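August, 6:50 a.m.

Oiled the kitchen counter offcut again before breakfast. Third coat. The first two went on too thick and stayed tacky overnight, so this one was wiped back after 45 minutes with a clean cotton rag. Temow oil, the unscented one. The Jullow product smells better but leaves a film on beech, at least on mine.

Bread: dough at 3 percent salt was a mistake. It rose slowly and tasted of the sea. Back to 2 percent tomorrow. Water temperature unchanged, flour unchanged, so any difference should come from the salt alone.

Rain gauge empty. The beans were watered by hand, both rows, and the outer row needs new string – the old one has frayed at the knot. The tomatoes on the south wall have split again. I suspect uneven watering and will keep to mornings only.

Pictures kept with today's page: forks on a light wooden tabletop, a teal-green bowl, a white plastic basket.

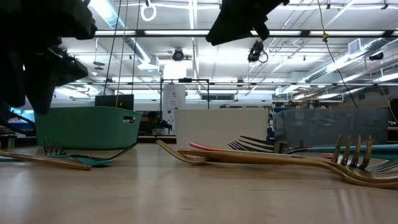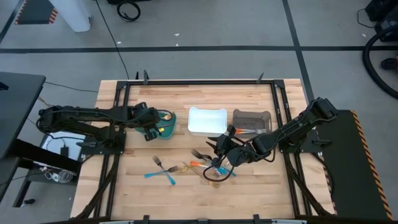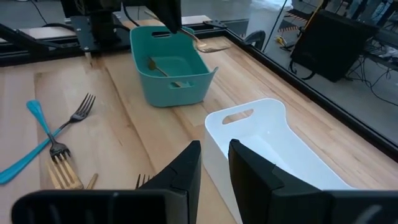 Evening, 9:15 p.m.

Cycled to Jandero for hinges. They had the 50 mm size in brass only, and the cabinet needs steel. Ordered the steel ones and paid the deposit. The rear brake rubs on the way up the hill but not on the flat, which suggests the wheel is seated slightly off. Loosened the axle, reseated it, tightened it again. Not yet tested under load.

Read two chapters of the Chmielewska soil manual. The section on clay is good. The drainage tables use units I had to convert, and one column looks misprinted – will check it against the library copy.

Counter offcut is dry to the touch at the edges, still slightly soft in the center. Left the window open. Bed at ten.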